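March notes, quick one this time, I'm writing between two other things so forgive the state of it.

Main news is floors. The Fekar building refinish is finaly on the calendar and every household on the second and third levels needs to decide what they want by the end of the month. Sand and seal, or just a clean and a top coat. Those are the choices. No third choice, sorry, I know some of you asked about painting.

Sand and seal means out of the unit for 2 nights. Furniture out too, or stacked in the kitchen if your kitchen takes it. Top coat only, you can sleep at home the same night, windows open, socks on. Price difference is $500 for a standard unit. Deposit is $100 either way and comes off the final bill.

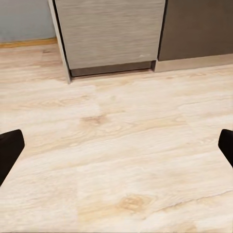

Kidus Habte writes that the top coat is a waste if the old finish is already gone in the walkways, he did it in his last place and the dull track from the door to the stove came right back before the year was out. His advice: pour a spoonful of water on the worst spot, wait 15 minutes, and if the wood goes dark underneath then pay for the sanding and be done with it. Fair point. Try the water test before you send me your answer. Wipe it up after.

Lensa Mersha says the opposite, for what it's worth. Her unit got the top coat in the trial round and she's happy. But no pets, no kids, shoes off at the door. So know your own house.

Finish will be from Vodum, the satin one. Not gloss. We had that argument already and I'm not having it again in a newsletter. Sample board is in the lobby by the mailboxes, please stop taking it upstairs to look at it in your own light. Or take it and bring it back same day.

Things to sort before the crew comes:

- rugs up, and the sticky pads under them too
- anything with a cord, unplugged and off the floor
- felt feet for chairs, buy them now, Sakari Hardware was low when I went in
- tell me if you have a loose board, they fix those first or not at all
- closets count as floor!! empty the bottoms
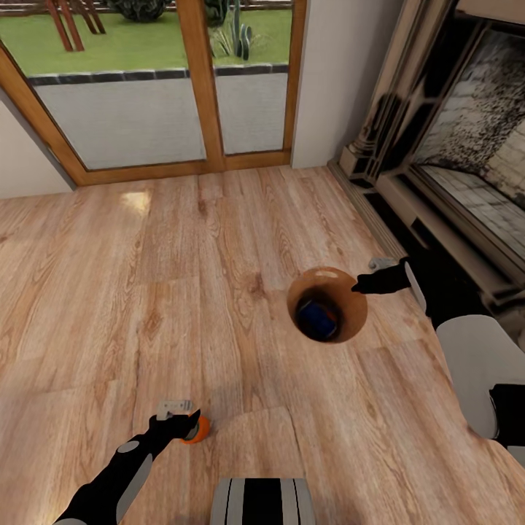 **HOUSE & HOME: Day-to-day care**

Once it's sealed, go easy. Dry mop or a soft broom most days. Damp cloth, well wrung, when it needs it. No steam mops, they push water down in the seams and then you get the edges lifting and then I get the email. No vinegar either, whatever your aunt says (mine says it too). Wait a full week before the rugs go back down. Chairs can go back sooner but lift them, dont drag.

Sunny rooms will change color faster than the dark ones. Normal. Move the rug now and then so you don't end up with a pale rectangle in the middle of the room.

Mesfin Worku has a spare box fan and will lend it out for the drying days. Ask him nicely, return it with the cord wrapped. 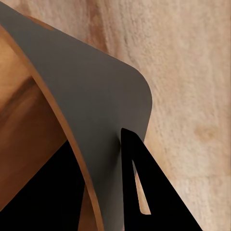

*Close up: smooth gray, with a narrow orange-brown edge.*

Other bits. Side door sticks again, Radosław Ostrowski is planing it down this month so use the front after 6 p.m. Bogale Bakery has agreed to do the bread order for the spring supper, sign the sheet downstairs if you want a loaf. Bike room code is changing, new one goes under your door.

Floor answers to Welington Fontes please, not to me, he's keeping the list. Unit number, sand or top coat, and which week you can't do. If he hasn't heard from you by the end of the month you're down for the top coat.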